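Re: [workshop] Gripper pads and table cover 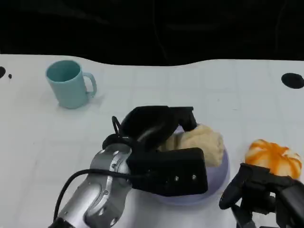 Bevholm, 21/04/2026

Hello all,

Answering the question on the list about the new finger pads.

> On the two-arm build: are you still using the bare plastic fingers, and did
> the softer setting help? Ours at Kistberg flatten anything that isn't solid.
> Also, what have you got on the table? We get a lot of glare off ours.

The fingers are still bare black plastic. I tried rubber pads in October and took them off again because they peeled at the tip. What helped more was lowering the closing current. It was 400 mA and is now 90 mA for anything soft. The bun is held at that setting over the lilac plate. At 60 mA it slips out when the wrist turns.

The lower finger plate is held on with two small screws, so swapping it is a short job. If you print your own, make the screw holes a little tight and run the screws in by hand. Mine were too loose the first time and the plate rocked.

The cable to the gripper needs more slack than the drawing shows. I have it looping over the forearm and curling again at the wrist. With less than that it pulled on the connector when the arm reached for the mug at the back. I would still like a tidier way of doing it, so if anyone has a clip design please post it.

The table has a white top with a faint grid. I put black behind it and that made the edge much easier to find in the software. Glare is better with the lamp moved to one side, though I still get soft shadows from the arm.

The second arm is working on the orange and white ribbed piece on the right. It has the same current limit but older firmware, and it closes late. I have changed the timeout to 3 seconds and will try the Nedeljković driver next.

Files are in the Brakusley folder, under fingers.

Kelechi Effiong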